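Subject: Re: [Urnholm readers] Next book, and the large print question
From: Geeta Nishad
Date: 27 October 2023

Hello all, and thank you Mamta for getting us going again! 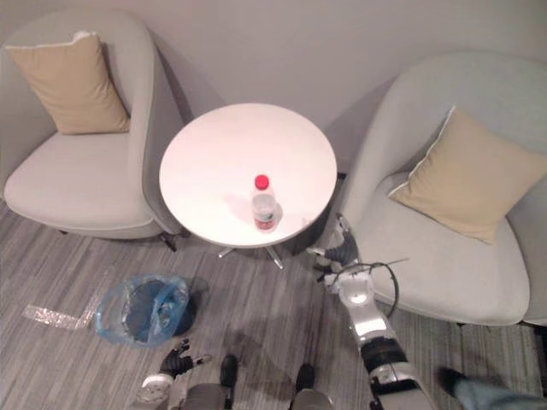 I finished the Sarpong novel last night, all 505 pages of it, and I'm still a bit dazed. I very nearly gave up in the middle (the long part with the salt merchants, you'll know it when you get there) but please do keep at it, the last few chapters are lovely and I had a little cry over the letter.

Mamta Garg wrote:
> Has anyone managed to find a large print copy? Bimla's
> eyes are tired and she would rather not use the tablet.
> Also, are we still doing the short stories after this,
> or have we gone back to the Rimolero?

On the large print, the branch library has one but it's out until goodness knows when. Duyên tells me the county store has another and you can ask for it at the desk, so I've put Bimla's name down. Bimla, they'll ring you, so do pick up even if you don't know the number!

As for what comes next, I'd love the short stories. The Rimolero is a fine book but it's very wintry and I think we'd all enjoy it more in May. Satish, I know you've bought yours already, sorry. If most of you want it now I'll happily go along.

One small thing, could whoever has my copy of the poems let me know? It has a green ribbon in it and my notes all down the margins, so please don't read those too closely.

Love to everyone,
Geeta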